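Drunholm Guest House
Room Set-Up Guide
Section 4: Desk, small boxed items and things left behind

Use this section after the bed and bathroom are finished. You will need the gray supply caddy, two clean cloths, a small trash liner and the room card. Do the steps in order. If a guest is staying on, go to 4.3 before you touch anything on the table.

4.1 Clearing the table

1. Take the bin off the table or desk and check it before you empty it. Look for jewelry, hair ties, chargers and room keys that have dropped in by accident.
2. Move all loose items to the left-hand side. Do not stack them on the bed or on a chair.
3. Wipe the bare half of the table with a damp cloth, working with the grain. Dry it with the second cloth.
4. Move the items across and wipe the other half.
5. Put the bin back with a fresh liner. Fold the top of the liner outward over the rim.

Caution: Do not use the bathroom spray on wooden tables. It lifts the finish. If you find white marks or a cloudy patch, write it on the room card and leave the patch alone.

4.2 Sorting the boxes

Small cartons look alike from the back, and they get mixed up with guest belongings more than anything else in the room. Turn each one over and read the top before you decide where it goes.

1. Pick up each box by its ends and keep it level. Several of the cartons have tuck flaps that open if the box is tipped.
2. Set supply boxes to one side. These are the plain cartons that come from the stock closet, including sewing kits, shower caps, combs and cotton pads.
3. Check the flaps. If a supply box has been opened, discard it, even if nothing seems to be missing.
4. Check the corners. Crushed or stained boxes go in the return bag on the cart.
5. Leave everything else for 4.3. Candy, tea, souvenirs and cartoon-printed boxes are not house stock.

Note: The house changes suppliers from time to time, and older cartons may still be in circulation. If you do not recognize a carton, compare it with the sample shelf in the Tomoana closet on the second floor. If there is no match, treat it as guest property.

4.3 Items that belong to a guest

If the guest is staying on:

1. Wipe around the items and put each one back where you found it.
2. Do not close open packages, fold clothing or straighten papers.
3. Never move money or medicine. Skip that part of the table and note it on the card.

If the guest has checked out:

1. Put small items together in one clear bag. Scrunchies, hair clips and single earrings are to be kept, whatever they look like they cost.
2. Keep sealed food and sealed gift boxes. Throw away open food.
3. Write the room number and the time of day on the label and put the bag in the lost property drawer at the front desk.
4. Enter it in the log. Ashton Ruawai checks the log against the drawer at the end of each shift.

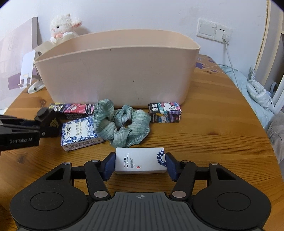 Bags stay in the drawer until the end of the following month, so anything found in February is held through March. After that, ask Coralie Sutcliffe before removing anything. Valuables go straight to the office safe and are not kept in the drawer at all.

4.4 Restocking

1. Take replacement cartons from the caddy, oldest stock first.
2. Place them in the tray with the printed side up and the lettering facing the chair.
3. Leave a finger's width between cartons so that guests can lift them out easily.
4. Do not fill gaps with a different item. If the caddy is short, leave the space and mark the card.
5. Put the tray at the back of the table, clear of the lamp cord.

The tray holds up to 849 grams before the base starts to bow. Keep water bottles and mugs off it.

Reorder numbers for the closet sheet:
Tray, small: 172
Tray liner: 1732

4.5 Before you leave the room

Run a hand along the back edge of the table, where small things slip down against the wall. Push the chair in. Sign the room card, and hang the "Ready" tag on the inside handle if the room is for a new arrival.

Go on to Section 5, Windows and Curtains.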